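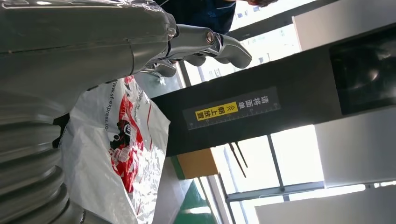
Issue 76

Teaching a Machine to Turn a Parcel Over

Before a parcel can be scanned, the waybill has to face up. A person does this without thinking. For the learning system being developed at Muvov, it has taken months of recorded examples, and most of the work is still in the recording.

Each example is one attempt: the bag is picked up, turned if it needs turning, and set down label side up. The motion of the arm and the views from its cameras are saved together. The current set has 900 examples. Lwazi Mnguni, who runs the recording sessions, throws out any in which the operator hesitated for too long.

"A pause looks like part of the job to the system," Mnguni says. "It will learn the pause too."

Plastic courier bags are the hardest items on the list. A box has six flat sides and keeps them. A bag folds when it is lifted, and the print folds with it, so the address that was readable a moment ago ends up under a crease. Mnguni's team gives bags 7 times as many attempts as boxes. 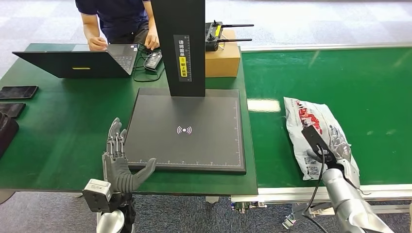 A gripper rests on a courier bag on the conveyor, beside the scanning pad. The sticker on the column calls for parcels to be placed face up.

Eusebio Cárdenas reviews the files in the afternoon, starting at 2. He marks the moment of first contact in each one and the moment the item is released. He can finish 10 in a sitting before he wants a break. Files with a bad grasp followed by a good one go into a separate folder, which the team calls Zurkodo after an early version of the software.

"We used to delete those," Cárdenas says. "Then we trained without them, and the arm had no idea what to do after it missed."

The next round begins in October and will add padded envelopes. Mnguni has asked for two more operators, and so far has one.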